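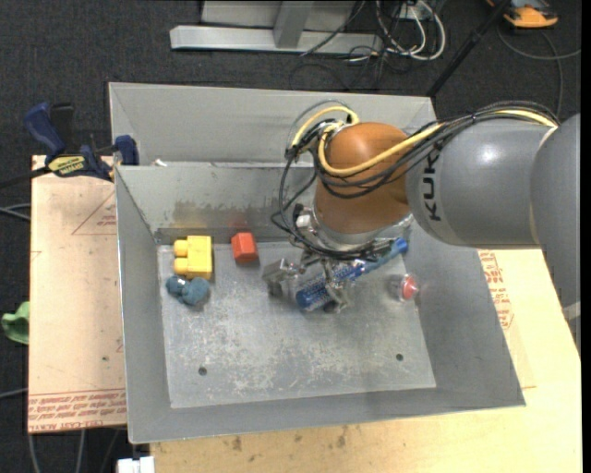 Plomen 48 Divided Steel Parts Bin

Item no. 3143

The Plomen 48 is an open-top steel bin for small parts, fasteners and offcuts. It is made from folded sheet steel with welded corners and a fixed divider, so two kinds of stock can be kept in the same footprint. The top edges are hemmed and safe to handle without gloves.

Details

Inside depth: 18 cm
Load limit: 48 kg, spread evenly
Finish: plain zinc or gray powder coat
Divider: fixed, full height
Feet: none – the base sits flat

Use and care

Set the bin on a level surface. On bare concrete we suggest a sheet of board underneath, which keeps grit from scratching the base. Wipe the inside with a dry cloth. Oily parts can be stored without a liner, but drain coolant before filling, as the corner welds are not sealed against liquids.

Do not lift a full bin by the divider. Bins can be stacked only with the Plomen lid, item no. 582, sold separately. Lids for the older Khumalo bins do not fit.

Ordering

Zinc bins ship from our Barkport warehouse. Powder-coated bins are made to order and the lead time is shown at checkout. Orders can also be picked up at the Barkport counter, including Saturday mornings – please wait for the pickup email before you drive over.

Unused bins can be returned in their original packing. Return shipping is paid by the buyer unless the bin arrived damaged.

Related items

Plomen lid, item no. 582
Kilach label holders, clip-on
Kilach rubber mat, cut to length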